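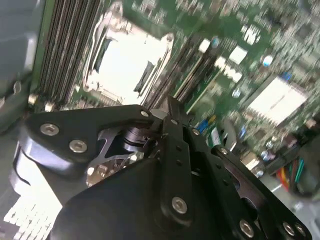
*Photo: So-yul Maeng, project archive, December*

## Reuse of Desktop Motherboards in the Teaching Workshop: Project Report

### 1. Background

The Tistamville technical program receives retired desktop computers from local offices each year. Until now the motherboards have been sent directly to recycling, while the cases, drives and power supplies were kept for classes. This project examined whether the boards could also be kept, and what checks a student should complete before a board is accepted for use in the hardware course.

The work was limited to boards with a removable processor. Laptop boards and boards with visible burn damage were set aside at intake.

### 2. Materials

The intake consisted of 221 boards, delivered in two lots by the refurbishing firm Chidiac. Storage bags and labels were supplied from the Pramier stockroom. Each board received a paper record card showing its intake number, the lot and the initials of the student responsible.

### 3. Procedure

Inspection began with the CPU socket. On the board shown at the head of this report, the socket is open and empty within its silver metal retention bracket, and strong light falls on the interior. Boards were examined in this state under a bench lamp, first from directly overhead and then from a low angle. A second student repeated the inspection without seeing the first result.

The following points were entered on the card:

- condition of the socket interior
- movement of the retention bracket and its hinge
- condition of the memory slots, including the end clips
- swelling or leakage at the capacitors
- cracks or deep scratches on either side of the board

Boards that passed inspection were fitted with a test processor, one memory module and a known working power supply. A board was accepted if it reached the setup screen 3 times in succession. Socket covers were replaced as soon as the test processor was removed.

### 4. Results

Of the boards inspected, 100 were accepted for teaching use. The most frequent reason for rejection was damage to the socket, followed by faults at the memory slots. Damage of the first kind was concentrated in the second lot, which had arrived without socket covers. The two inspecting students disagreed most often on light scratches, and the wording on the card was revised after the first week — "deep" was defined as a scratch that could be felt with a fingernail.

The accepted boards are now held in the Jusum cabinet, on the two upper shelves. Rejected boards were returned to the recycling stream, except for a small set retained as examples of common faults.

### 5. Limitations

The power test confirmed only that a board would start. It did not cover network ports, audio or sustained operation under load. Boards may therefore develop faults in class that were not found here. The age of the boards was not recorded consistently, and no conclusion can be drawn about age and failure.

### 6. Recommendations

Future deliveries should be accepted only with socket covers in place. The record card should gain a line for the board's model and date of manufacture. A longer test, run overnight on a sample from each lot, is proposed for the next intake.

Report prepared by So-yul Maeng, August 25, 2022.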